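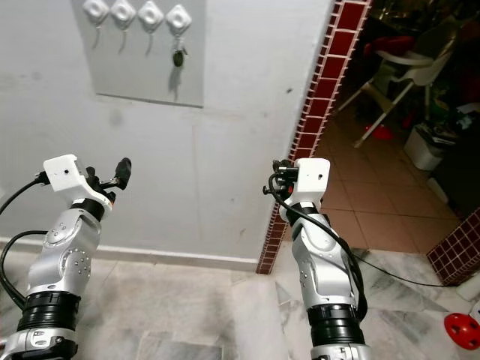 Is the open day at the Prurach paper mill worth the drive from Allville? For anyone who likes old buildings and doesn't mind getting a little damp, it's a lovely way to spend a Wednesday.

Days Out > Near Allville > Mills and Workshops

September
By the Felen Valley Walker

I had been meaning to get to Prurach for years, and every September I managed to miss it. This time I wrote it on the kitchen calendar in red and set off early, taking the river road through Felen, which is slower than the highway but so much prettier (and there's a bakery with plum buns, if you get there before they sell out).

The mill sits low by the water, with a long roof and small windows. There has been a mill on the spot since 1573, first for grain, and the paper making started in 1611 after a change of owners. Our guide was very firm on those two dates and came back to them more than once, so I think I have them right!

We began in the rag room, where old linen was sorted and cut. It smells of dust and wet stone, and I could have stayed there all morning. Then down nine steps to the vat, where we all got a turn. You dip the mold in, lift it level, and give it a gentle shake so the pulp settles. My first sheet was thick at one end and full of holes at the other. My second was better, and I brought it home between two pieces of felt and a towel. It's drying on top of the bookcase as I write, curling a bit at the corners.

The drying loft was my favorite part. The shutters were open along both sides and the sheets hung over ropes, moving whenever the wind came up off the river. A lady in our group asked what they did in winter, and the answer was that they waited, sometimes for weeks.

Lunch was soup and dark bread in the old cart shed, and after that there was a little shop selling Zou paper, the soft cream kind the mill is known for. A pack of envelopes cost 6 and I bought two, one for me and one for my sister, who still writes proper letters.

A few practical things. Parking is in the field across the bridge, and it was muddy, so wear boots. The loft stairs are steep and there's no other way up. Tours leave on the hour and the ten o'clock one was much quieter than the ones after lunch. Bring a flat folder for your sheet, too, as I wish I had.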